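Visite de la scierie Joubert et de l'atelier de séchage, Jarnthorpe
Compte rendu du 10/11/19

La visite était ouverte sur inscription, par groupes, avec chaussures de sécurité obligatoires. Le nôtre a été conduit par Razia Mirani, responsable du séchage, puis confié à Rungnapa Ratanaporn pour la partie classement. Les notes ci-dessous suivent l'ordre du parcours. Les valeurs sont celles annoncées sur place ; je n'ai rien mesuré moi-même.

Parc à grumes

Le site traite surtout du hêtre et du frêne, avec un peu d'érable selon les coupes. Les grumes arrivent écorcées pour une part, les autres passent à l'écorceuse à l'entrée de la ligne. En saison chaude, le parc est arrosé pour limiter les fentes en bout et l'échauffure du hêtre. L'arrosage était coupé le jour de notre passage, comme chaque année à partir de novembre.

Le cubage se fait au diamètre médian sous écorce. Le stock déclaré était de 2683 m³, toutes essences confondues. Mme Mirani précise que le hêtre ne reste jamais longtemps sur parc, alors que le frêne peut attendre sans grand dommage.

Sciage

Scie à ruban verticale, chariot à griffes, débit sur plot ou sur quartier selon la commande. Le quartier donne un rendement matière plus faible mais une meilleure stabilité en largeur, ce que demandent les fabricants de plateaux. Les lames sont affûtées et stellitées sur place. L'atelier d'affûtage se voit derrière une vitre, sans y entrer.

Les surcotes de sciage m'ont paru généreuses. Réponse obtenue : le retrait tangentiel du hêtre est élevé, et un plateau refusé pour manque d'épaisseur coûte plus cher que la sciure.

Séchage

Deux séchoirs à air chaud climatisé, de marque Dreltov, plus un hangar de ressuyage ventilé naturellement. Les piles sont montées sur tasseaux alignés verticalement, avec lestage en tête pour contenir le gauchissement des rangs supérieurs. Le cycle pour du hêtre de 30 mm, ressuyé au préalable, n'a pas été communiqué en détail ; la table de séchage est considérée comme interne. On sait seulement que la consigne finale vise une humidité compatible avec un usage intérieur chauffé, et qu'une phase d'équilibrage termine chaque cycle.

Le contrôle se fait par sondes en cours de cycle, puis par pesée et étuvage d'éprouvettes. Un test de fourche est pratiqué sur chaque lot pour repérer la cémentation – point sur lequel l'entreprise dit avoir eu des retours clients par le passé.

Plateaux et panneaux massifs

Les lames sèches sont rabotées, triées par teinte, puis collées chant à chant sous presse. La colle est une vinylique pour l'intérieur, avec une polyuréthane en option. Le ponçage final se fait en trois passages. L'épaisseur finie standard est de 2 cm ; au-dessus, le client passe par un devis. La finition est une huile dure ou un vernis mat, le second étant préféré pour les tables de travail, où les taches d'eau posent problème. Sur les bois clairs, le vernis retenu est celui qui jaunit le moins.

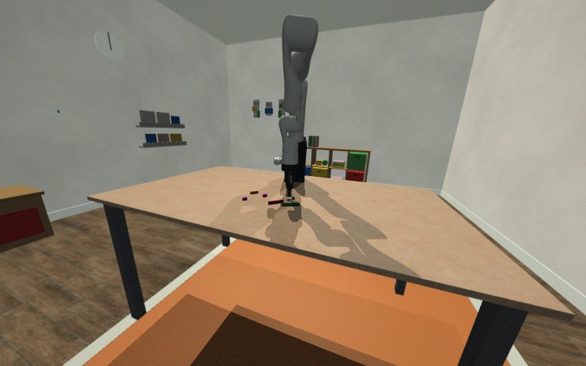

Classement et expédition

Mme Ratanaporn classe à l'œil, sur les deux faces, sous éclairage rasant. Les critères sont les nœuds, la fibre torse, les traces de cœur rouge et les variations de teinte. Le cœur rouge n'affecte pas la résistance dans la plupart des cas, mais il déclasse le plateau en choix rustique. Le catalogue compte 122 références, dont la gamme Gondo, réservée au frêne sur quartier.

Les panneaux partent filmés, à plat, avec une consigne de repos de plusieurs jours dans le local de destination avant la pose. La fixation sur piètement doit laisser jouer le bois : trous oblongs en travers du fil, jamais de collage sur traverse.

Points pratiques

Parking à l'entrée nord. Bruit soutenu au sciage, bouchons fournis. La boutique vend des chutes de frêne au poids, paiement par carte accepté.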